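Blog > House and Workshop > Setting up a flat work surface

Most of the trouble I have had with glue-ups traces back to the surface underneath them. A frame clamped down to a twisted bench takes on the twist and keeps it. I spent the first winter in the Skernstead house blaming my saw for joints that were perfectly square, and only in December did I put a straight edge across the bench.

The method for checking is old and needs two straight battens of equal depth. Set one at each end of the top, crouch, and sight across the near one to the far one. If their upper edges run parallel, there is no wind in the top. If one end of the far batten stands proud, that corner is high, or the corner diagonally opposite is. Repeat with the battens moved in towards the middle, as a top can be true at its ends and dished between them.

My top had 5 mm of wind over its length. A good part of this came from the floor, which falls towards the drain. Packing the legs removed 3 mm of it, and the rest was in the timber.
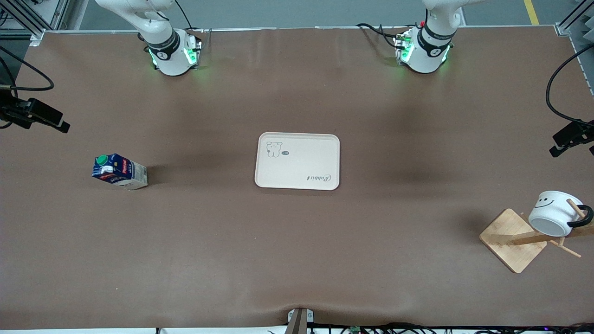

Pack the legs before touching the top. Planing a top that is being twisted by its own base produces a surface that is flat only until somebody moves the bench, and then the whole job has to be done again. I used slate offcuts under two of the legs. Wood wedges are easier to adjust but they compress, and mine had worked loose within a month.

For the planing itself I went across the grain first, with the iron set coarse, taking down the two high corners and checking with the battens after every few passes. Then diagonally in both directions, then along the grain with a fine setting. Pencil lines scribbled over the whole surface show where the plane is not reaching. The final stage took longer than the other stages together, mainly through my stopping to sharpen.

Selma Radulović, whose bench notes I have been following, finishes hers with thin oil and nothing else. I did the same. Varnish looks better for a week, but glue that drips on it pulls flakes away when scraped, and work slides about on it.

On tolerance: I aimed for a gap no thicker than a sheet of printer paper under the straight edge, anywhere on the top. That is enough for cabinet doors. A tighter figure would be lost with the next change in the weather, and I have no heating out there.

The battens are hung on the back of the door now and get used every couple of months. At the last check the corner nearest the window had risen slightly. I have left it alone until the spring.

Contact | Copyright, all text by the author | Back to top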